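Covley Paper Crafts Guild
Minutes of the February meeting, held in the Alvarado Room

The Chair, Ga-eun Ok, opened the meeting at 10 a.m. The minutes of the previous meeting were agreed and signed.

1. Card swap. Members will each send nine cards on a seaside theme. Envelopes are to be left unsealed.

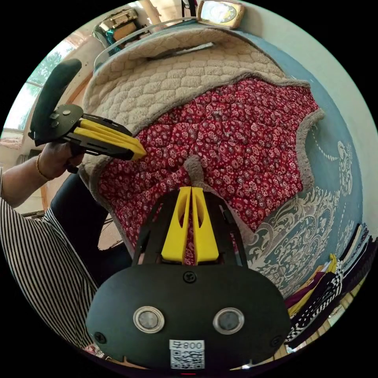 Minutes, page 60

2. Supplies. The Calex embossing powder has been reordered. Illelis can no longer match the old cream cardstock – samples of the ivory will be brought to the next meeting.

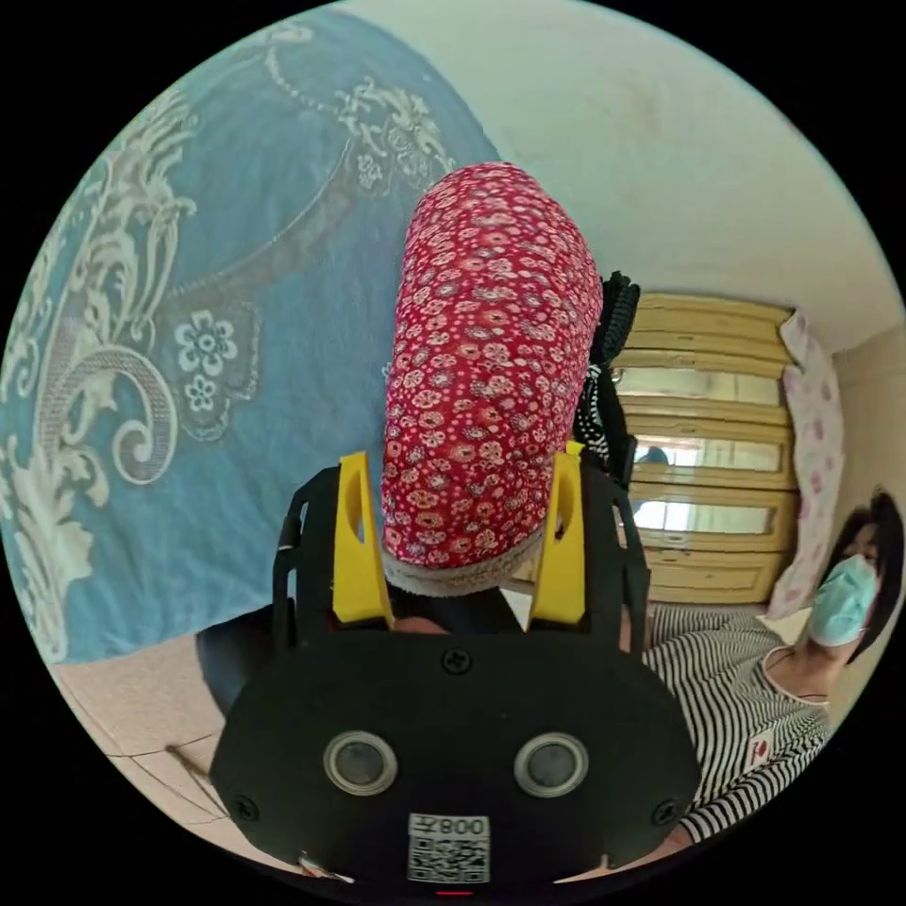 Members wishing to share the order should give their names to the Chair before then.

3. Any other business. None. The meeting closed at noon.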